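3.2 Online viewing before purchase

Most of the buyers in our sample first saw a work on a screen. Of the 67 collectors interviewed, 29 had bought at least one print or painting without seeing it in person, and 11 of these had done so more than once. We treat a purchase as remote when the buyer paid before the work was delivered and had not visited the gallery while it was on show.

Price mattered less than we expected. Remote purchases were common below 800 euros, but several buyers went well past that for artists they already owned. Tekin and Friesen found a similar pattern among clients of the Öztürkmen gallery, where past ownership was a better guide to remote buying than income. Buyers looked at works on laptops and on phones, and many switched between the two before deciding (Figure 4).

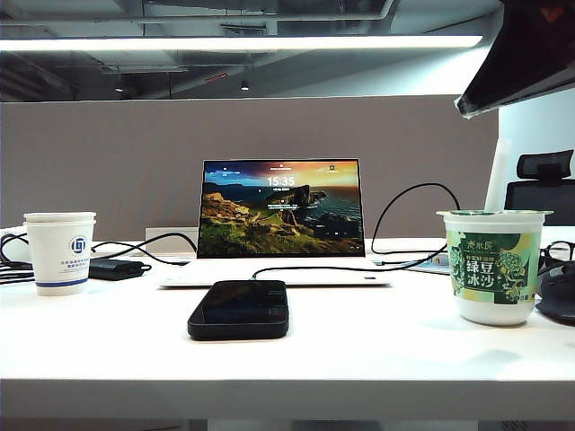
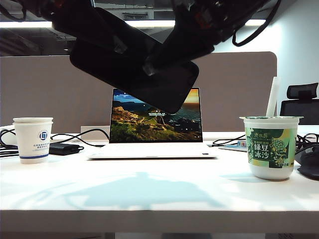

Figure 4. An open white laptop on a white desk, with a landscape wallpaper on its screen.

Trust in the seller came up in nearly every interview. Collectors asked for condition reports, details of the edition and a clear return period, in that order. A written return period was often enough to settle a first purchase, even when the buyer had no plan to use it. One respondent, who buys mainly works on paper, said she would rather have a plain photograph of the back of a sheet than a long essay on the artist.

Galleries saw the matter differently. Staff at Flonddale put most of their effort into images of the front of the work and into short texts – the items their visitors opened most. They sent condition reports only on request. Lappalainen describes this gap as a problem of timing, as the questions that decide a sale tend to come after the buyer has left the page. Section 3.3 looks at how returns were handled in practice.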